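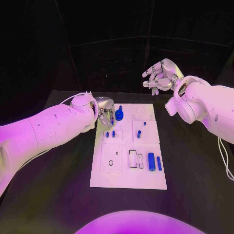

The Two-Star Review

November 15, 2020

So I should say first that I never meant to be in the greeting card business. I was going to make a bus timetable for Baltidthorpe, and then the bus company made its own, with a little moving bus on it and everything, and I had half an app and a lot of leftover evenings. My sister said people like sending each other cards on name days. I said nobody under seventy keeps name days. She said well, then make it with big buttons.

That was Funeton. You pick a saint, you pick a border (wheat, candles, doves, or the one with the plums that I drew myself and am still proud of), you type something nice and it goes off to your aunt with a tune playing. It was free. It had one ad at the bottom, usually for tires. By the second week of November it had 3,807 downloads, and I know the number because I looked at it while brushing my teeth, and while waiting for the kettle, and once at a red light, sorry.

Most of the reviews were the kind you get. "Good app." "Nice app very nice." A row of hearts. One man used the review box to write a full card to his mother, signed with love, and I worried for days that she hadn't gotten the real one.

Then came the two stars.

"The doves are pretty," it said. "The song for St. Demetrius is wrong. It goes down at the end, not up. Liudmyla Hutsuliak, Trollstead."

Who signs a review with her whole name and her town? I read it standing in the kitchen with my coat on. I wrote back that I was very sorry for any inconvenience and had passed her comment to the team. The team was me and the cat.

She changed her review the next morning. Still two stars. "Please tell the team it goes down."

Now, I'd gotten that tune off an old cassette from Đorđević, the shoe repair place on our corner, where they kept a shoebox of tapes under the counter and let me borrow what I liked. I'd played it into my phone and fixed it up on my cousin's keyboard. I listened to the cassette again, just to be fair to myself. It went up! It went up as plain as anything. But the tape ended there too, right on that last note, with a thump, the way a tape does when somebody has leaned over and pressed the button.

I wrote to her again, and this time I left the team out of it. I told her about the tape. I asked how she knew.

She answered in the review box, because I guess that was where we talked now. "There is another line after. Everybody stops at the high part to drink. You have to wait for them to put the glasses down."

I laughed so hard I had to sit. Then I asked if she could sing me the rest, and heard nothing for four days, and I thought, well, you've scared her off, asking an old lady to sing into a telephone. (I had decided she was old. I had decided on a cardigan, too.)
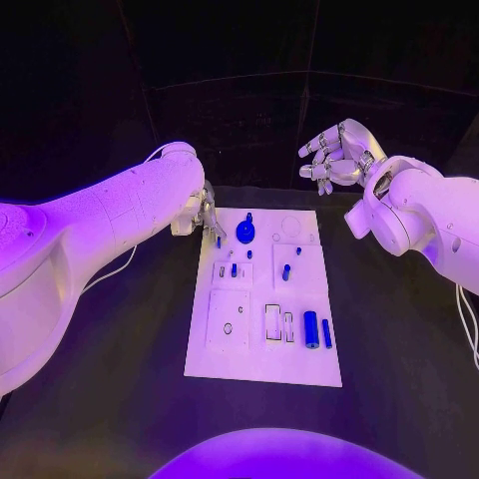 White arms over a dark tabletop, in purple light.

On the fifth day an email came with no subject and no message, only a recording. It started with a chair scraping. Somebody said, "Is it on? It's on," and a dog was told to lie down. And then a woman sang it, the whole tune, not a big voice and a bit short of breath on the long notes. She went up to the high part and stopped. I could hear her wait. A clock was going in the room behind her. She gave them a good long time, all those people with their glasses, and when they were done she came in again, low, and took it down.

I played it over and over, and the cat left.

It took me most of the weekend to put the last line in. The tricky thing was the gap. The app had a rule (my rule, I wrote it) that if there was silence for more than a second the tune was finished and the card closed itself. So on every try the doves folded up and went away in the middle of the drinking. I fiddled with it until past midnight, and in the end I took the rule out altogether, and now the card just stays open until you close it. That broke the candle border, which flickers forever if you let it. I let it.

I put the update out with a note. You're supposed to write "bug fixes and performance improvements," and I did write that, and then under it I wrote, "St. Demetrius now goes down at the end. Please wait."

Complaints, oh yes. "Song stops for no reason." "Card froze, then started again, frightened my husband." I lost a whole row of hearts. My sister called and told me I'd had a perfectly good app and asked what on earth I thought I was doing. I said people were putting down their glasses. She said, "What people?" and I couldn't explain it over the phone, so I sent her the card with the plums.

I checked the reviews the following night, in bed, with the lights off. There was hers, moved to the top because she'd edited it again. She had given me a third star.

"Better," it said. "Now St. Nicholas is too fast."

I got up and found my slippers and went to look for the shoebox.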